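How to Oil and Care for a Maple Board

A maple board will last for years if it gets a little oil now and then. Dry maple turns pale and rough, and after that it picks up stains and starts to open along the joints.

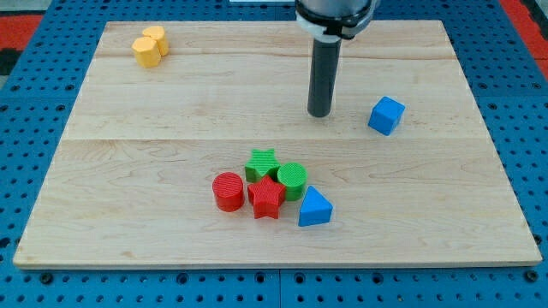 You need food-grade mineral oil, two clean cotton rags, a sheet of 220-grit sandpaper and a place where the board can sit overnight. Skip olive oil and other cooking oils. They go sticky and smell after a few weeks.

Step 1: Wash the board

Use warm water, a drop of dish soap and a soft brush. Wash both faces and all the edges, even if only one side gets used. Rinse quickly and wipe it down. Never soak a board or put it in the dishwasher.

Step 2: Let it dry

Stand the board on its edge so air reaches both sides. Leave it overnight. In damp weather give it a second night. Keep it away from radiators and direct sun - fast drying is what makes a flat board cup.

Step 3: Sand lightly

If the surface feels smooth, go to step 4. If it feels fuzzy, sand along the grain with light, even pressure. Do not sand across a joint at an angle, as the scratches show up once the oil goes on. Wipe off the dust with a barely damp rag and wait until the wood is dry again.

Step 4: Apply the oil

Pour a small pool in the middle and spread it with a rag. Cover the top, turn the board over and do the other side, then the edges. End grain drinks the most, so go back over it. Leave the board for 6 hours, then buff off whatever is still on the surface.

A new board needs 2 coats. An old one may need more. Stop when the oil sits on top and no longer sinks in.

Stains and smells

Coarse salt and half a lemon will lift most food stains. Rub, leave for a few minutes, rinse and dry. Dark rings from wet metal are harder and usually have to be sanded out.

Open joints

A hairline gap between planks will sometimes close by itself after oiling. If you can slide a piece of paper into it, the board needs to be reglued and clamped. Do that before any oil goes near the gap, as glue will not hold on oiled wood.

Lay used rags flat outdoors to dry before you throw them out.

Written by Dean Mottram. Updated 28th April.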